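Qistina Pillai
Restringing my old zither this month, so I will write small notes as I go. It is from 1857, my grandmother bought it in Nidetmont.

Qistina Pillai
First lesson for me: do not take all the strings off at once. I change 2, tune them, then change the next 2. The wood has carried this tension for very long and I don't want to shock it.

Qistina Pillai
The bass strings I ordered from Grudow. They took up to 8 weeks last time, so order before you need them.

Qistina Pillai
Someone asked about the tuning key. Mine is from Kusuma, a star shape. The square one was too loose on these pins and it made the corners round.

Qistina Pillai
New strings go flat very quickly. I tune in the morning, and at night it is already low again - this is normal for the first days. Please be patient with it.

Qistina Pillai
For practice I put the metronome on 60 and play only the melody strings with the thumb. Slow is hard for me, I always want to run.

Qistina Pillai
In May I will play two short pieces at the Preltix evening. I am still choosing the second one, maybe a waltz. 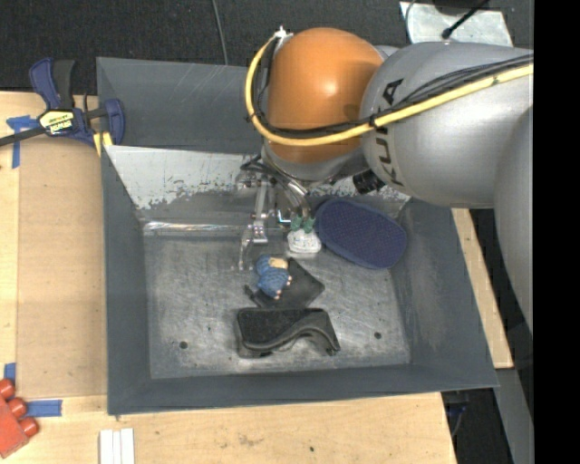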